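3.2 Floor coverings and reported noise between apartments

The second part of the survey dealt with the floors of the homes. In the two districts, Brarent and Nukau, we sent the questionnaire to 4,000 households, and 400 of them also agreed to a visit. During the visit the interviewer wrote down the type of floor in the main living room, the presence of rugs, and the age of the covering as the resident remembered it.

Floors with a wood-grain surface were the most common type in both districts. In Brarent they have mostly replaced carpet, and many residents told us that the change was made when they moved in. In Nukau the older buildings still keep their first floors, and the residents there complained less often about steps and falling objects from the apartment above. We can not say from these data that the floor is the cause. The buildings in Nukau have also thicker ceilings, and the households are smaller.

A difficulty was the naming of materials. Residents used the word "wood" for very different products, and the interviewers could not always decide by looking. For this reason all floors with such a surface were put in one group (Figure 4).
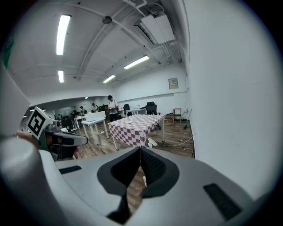
Figure 4. Floor with wood-grain surface, seen in the narrow gap near the center.

The answers about noise were given on the Filness scale, which goes from 0 to 40. A value over 30 was treated as strong disturbance. Residents who did not answer all items were left out from this part, but they remain in the tables of Section 3.1.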